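The Case for the Ugly Tray

My apartment has one good table. It is white, it is rectangular, it came from Duman in two boxes for $337, and for most of the past two years I have been told by various magazines that the correct number of objects to keep on it is zero.

I would like to disagree with this, and I would like to do so from the table itself, where I am currently writing with my left elbow against a stack of mail and my right against a jar of pens.

The clear-surface people have had a good run. You know them from the pictures. There is a table, there is a bowl, there are three lemons in the bowl, and somewhere offstage there must be a closet with its door held shut by a chair. The advice that goes with the pictures is always given in the same soothing tone. Everything should have a home. Flat surfaces are for living. If you find a thing on the table at night, you return it to its home before bed, and you wake up a calmer person with better skin.

I tried it. I am not someone who mocks a thing without first buying the containers for it. In November I spent a weekend assigning homes. The scissors got a drawer. The tape got a different drawer, on the theory that tape is stationery and scissors are kitchen. The charger got a fabric box with a lid, from the Flirier line, which comes in a color called Oat and holds slightly less than you think. By Sunday night I could see my face in the table, faintly, looking pleased with itself.

By Tuesday I couldn't wrap a present. Everything I needed was at home, in its home, and all the homes were in different parts of the apartment. I made a trip for the scissors and a trip for the tape and a trip for the ribbon, and when I got back with the ribbon I had put the scissors down in the bedroom. The table was gorgeous. I was on my knees looking under the bed.

My objection to the clear surface, then, is that it mistakes a table for a wall. A wall is there to be looked at. A table is there to have things done on it, and doing things requires other things, and those other things have to be within about an arm's reach or you will stop doing whatever it is and go watch television. I have never in my life seen a carpenter's bench with three lemons on it. Nobody tells a cook to put the salt away in the hall.

The clear-surface people do have half a point, though, and I resent them for it. A table with everything on it is as useless as a table with nothing on it. I grew up around one of those. It was a dining table in the sense that it had been sold as one, and twice a year it was excavated for company, and in between we ate off our laps beside it. The stuff on it wasn't in use. It was waiting for a decision. There's a difference between a thing that lives on a table and a thing that has merely been put down there, and if you can't tell which is which you end up with a stapler on top of a sweater on top of a 2 p.m. dentist appointment card for a day long past.

What you want is a middle you can work in and some edges where things are allowed to be. That's my entire philosophy of furniture and it took me an embarrassing number of fabric boxes to get there.

And the thing that makes it possible is the tray.

I mean a plain one. The tray industry would like you to have rattan, with handles, holding a candle and a book about Denmark. Ignore this. The tray I am defending is plastic, has a lip around it, and comes in a color you would never paint a room. Mine is orange. It sits at the back corner of the table, off to one side, and whatever is in it is officially not clutter, because it is in the tray. I grant that this is a legal fiction. So is the border between two states, and people still manage to pay different sales tax on either side of it.

The bad color matters. An oat-colored tray on a white table disappears, and so does what's in it, and before long you've bought a second pair of scissors. A red one you can find without your glasses on. It also has a way of making you feel watched. When my orange tray overflows, I can see it overflowing from the kitchen, and eventually I do something about it, usually around the time something falls off.

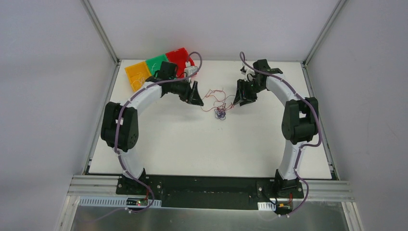 A reader who saw an earlier version of this argument in the newsletter wrote back that trays are how it starts. First there is one tray, she said, and it has your keys in it, and you feel very organized, and then there is a tray for the things that didn't fit with the keys, and by spring you own a Wultholm shelf unit whose only purpose is to hold trays. She had gotten rid of all of hers and now kept a single drawer, which she described as "a tray with the decency to close."

I have thought about this letter more than I would like. She is right about the shelf unit. I've seen the shelf unit, I have stood in the store with my hand on the shelf unit. But I think the drawer is worse, for exactly the reason she gives in its favor. A drawer closes. You can go a long time without knowing what is in a drawer. I have one that I believe contains takeout menus from a city I moved away from. A tray can't keep a secret like that, and if the price is having to look at my own batteries every day, fine.

Her letter did send me back to my rules, which I had been enforcing loosely, and I tightened them up. One tray to a table. It stays to the side and never drifts toward the middle, which has to be kept open at all costs, the way you keep a driveway open. If a new thing goes in and the pile rises above the lip, something else has to leave. And the tray doesn't get moved for company. This last one causes the most trouble. There is a strong urge, when the doorbell rings, to carry the tray into the bedroom and set it on the bed, and anyone who has done this knows it will be there at midnight.

While I'm making enemies, a word about cords. The same magazines that want the table bare want the cords gone as well, and they sell you a box for that too. The Bisimon cord box is quite handsome. It is also where I lost a phone charger for most of a winter. Cords, like scissors, are there to be used, and I've come around to simply running mine down the outside of things in plain sight, held with little clips so they don't slither off the back every time I unplug something. Pick a cord in a color you like. Purple is good. People have stopped being ashamed of exposed pipes and started charging extra rent for them, and I see no reason the same courtesy can't be extended to a lamp.

My sister, who has a much bigger place than I do (1,088 square feet, a number I know because she works it into conversation), says all of this is a small-apartment problem, and that if I had a proper craft room I could leave the project out and shut the door on it. Possibly. But I've been in her craft room. It has a long white counter down one side, and on the counter there is a bowl, and I asked her when she had last made anything in there and she changed the subject to the lighting.

I wrapped the present in the end, by the way. I did it on the floor of the bedroom, next to the scissors. The tape lives in the tray now. The ribbon is still under discussion.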